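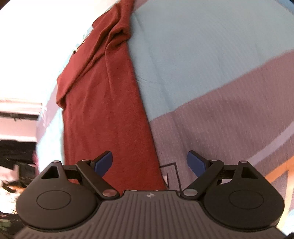
People keep asking me whether a machine can do the laundry yet, and my answer has gotten longer every year, so I'm putting it in a thread and you can all scroll at your own pace. The washing part was settled before I was born. Drying too. It's everything after the buzzer that still belongs to you and me. Take one maroon cloth lying across a bed, bunched up at one end and flatter at the other, with a big color-block blanket under it. You look at that and your hand already knows where to go. A gripper with two flat blue fingers has to be told, or has to learn, which bit is cloth and which bit is blanket, and only then does it get to the hard part.

---

I should say where I'm coming from. I worked in the back room at Istenska for 9 years, which is a linen service, mostly restaurants and small hotels. Sheets, napkins, aprons, bath towels by the cart. So when somebody tells me folding is a solved problem I get a little warm under the collar, but I also know that part of it really is solved, and I'd like to be fair about which part.

---

We had a flatwork folder there called a Clundasance and I loved that thing like a pet. You fed the sheet in by two corners, it came out the other end in a neat rectangle, and it would do that all day without a complaint unless the humidity was up. On a good shift it put through 200 sheets before lunch. But please notice who found the two corners! That was me, or whoever was standing next to me, reaching into a cart of tangled cotton and coming up with the right edge by feel. The machine was wonderful at the easy end of the job.

---

Finding the corner is what I wish more people would talk about. A cup has a handle and the handle stays put. A towel has four corners, and when you drop it in a heap they all go somewhere different, and one of them is usually underneath. You lift it by the wrong spot and the whole shape changes again, so whatever you'd worked out a second ago is no use. I watched new hires struggle with this for a week, and those were grown adults with ten fingers and a lifetime of getting dressed behind them.

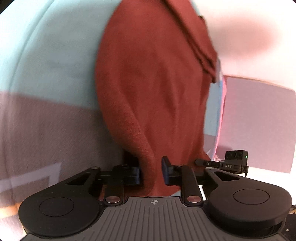 And a towel is a kind one, as laundry goes. It's the same on both sides and it doesn't care which end is up. Once you've got a proper hold of an edge you can shake it, and gravity does half the work for you. I don't know that I've ever seen a machine shake a towel the way my mother did, with that snap at the end – she could do it hard enough to startle the dog. I'd pay money for a robot with that wrist.

---

Now for the other side, because I don't want to be the grump in the corner. We do have a robot vacuum. Its name is Geagea, the kids picked that and I've never gotten a straight explanation. It does the downstairs every morning and I would not give it back. It gets stuck under the same chair, it eats one sock a month, and it's still saved me more hours than anything else in this house except the dishwasher. So yes, a machine can do a chore. It can do the one where the floor is flat and nothing needs picking up.

---

Which means, of course, that before Geagea runs, I walk around and pick everything up. My husband calls this "cleaning for the cleaner." I've made my peace with it. I have noticed, though, that every chore machine I've ever owned works this way. The dishwasher wants the plates scraped and stood in a row. The dryer wants the pockets emptied. There's always some handling left over at the front and at the back, and the handling is done by a person with a basket on their hip.

---

Somebody sent me the Tornirex video in October, the one where the arms fold a stack of T-shirts and everyone in the comments is ready to throw out their ironing board. I watched it 2 times all the way through. It's good! I'm not going to pretend it isn't. The shirts start out flat on a table, one at a time, same size, no buttons. I'd like to see it meet a fitted sheet. I'd like to see it meet a child's leggings, inside out, with one leg pulled through the other.

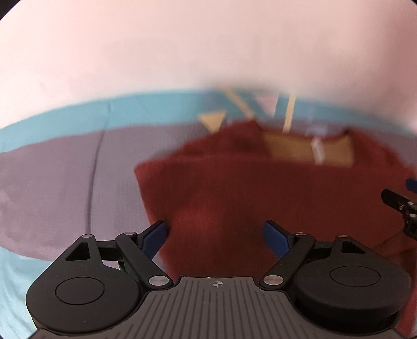 Knits are their own headache. They stretch when you pull them and they stay a bit stretched if you pull them wrong, and if you pinch too close to the neck you've got a funny little peak there until the next wash. When I fold a sweater I'm hardly holding it at all, I'm sort of persuading it over. Ask me how much pressure that takes and I couldn't tell you. I learned it by ruining a nice cardigan. I think that's the sort of thing a machine can pick up eventually, with enough tries, but it's a lot of tries, and somebody has to fold an awful lot of sweaters to show it.

---

I timed myself last night for the fun of it. One ordinary family load, 28 pieces, from warm heap to four piles on the bed, with the television on and one phone call from my sister in the middle. I didn't look at my hands for most of it. If you'd asked me to describe how I turned a sleeve right side out, I'd have had to stop and do it slowly to find out. 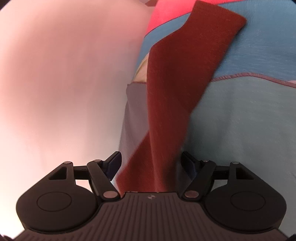

*Rust-red cloth between the navy pads, light blue knit behind it.*

---

So, can they do it yet? For sheets in a plant, with a person at the feeding end, yes, and they have for a long time. For a stack of matching shirts on a clean table, it's getting close. For the pile on my bed, with the towel wrapped around the bra and the sock inside the pillowcase, I'd say not this year, and I'd be delighted to be wrong.

---

If you work in a laundry and your place has put in something newer than our old Clundasance, please tell me how it handles the cart. I mean the cart itself, the tangle, before anyone has touched it. I'll read every reply, probably while matching socks.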